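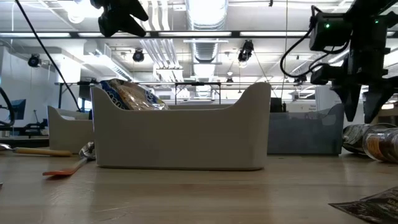 November 3, 2025

Woke at five to the sound of the neighbour's gate banging and knew straight away the wind had come round to the east. By six the power had gone, come back, and gone again, and I gave up on sleep and filled every saucepan in the house with water in case the pumps went too (they did, for an hour and a bit, so I felt very clever).

The coastguard found the missing boat this morning! It was on the radio at seven, just a line between the football and the price of diesel. The Ornus, out of Brustow, drifting with no engine well past the Hilell light, all four crew aboard and cold but walking. I had to sit down on the stairs. I don't know any of them to speak to, but I've bought fish off that boat for years and on Saturday night everyone at the harbour had a face like the end of the world.

I walked down after breakfast to see what the sea had done. The lower road is shut from the slipway to the bus turning, and there's weed and shingle right up to the chapel steps. The bakery had its door propped open and somebody was sweeping brown water out of it with a yard brush. A great chunk of the sea wall has gone, the same bit they patched in May, and you can see the old stones behind it. A man from the council was photographing it from every side and wouldn't say a word to any of us, though plenty of us asked.

The bulletin at one said 1,445 homes were without power along this stretch, and nearly 3,000 sandbags had gone out since Friday. I'd like to know where they went, as our street got none and the people at number nine made do with bags of compost. The sports hall at Shezi is open for anyone who can't go home. I rang to ask what they needed and a very tired voice said towels, phone chargers and anything for small children, so I went through the airing cupboard and took two bags up on the noon bus. Good towels too, not the ones I keep for the dog.

The hall was noisier than I expected and smelled of soup. A little girl was riding a scooter up and down the badminton lines and a whole row of old men had got a card game going on an upturned crate. I stayed and buttered bread until three. Someone there had heard the crew were being kept in hospital overnight, someone else had heard they were already home, and a third person swore blind there had been five of them, so I came away knowing less than I'd started with.

Bus back was late and went all the way round by the top road. Fields like lakes up there – sheep bunched on the one dry hump, looking put out.

Power came on properly at ten past five. I've had two hot drinks and a bath and charged everything I own. The forecast says another blow on Wednesday, smaller than this one. Must ring the insurance about the shed roof, find the torch batteries, and take the saucepans off the landing before I put my foot in one.

We use cookies to remember your settings and count visits. By carrying on you agree to this. Accept | Manage choices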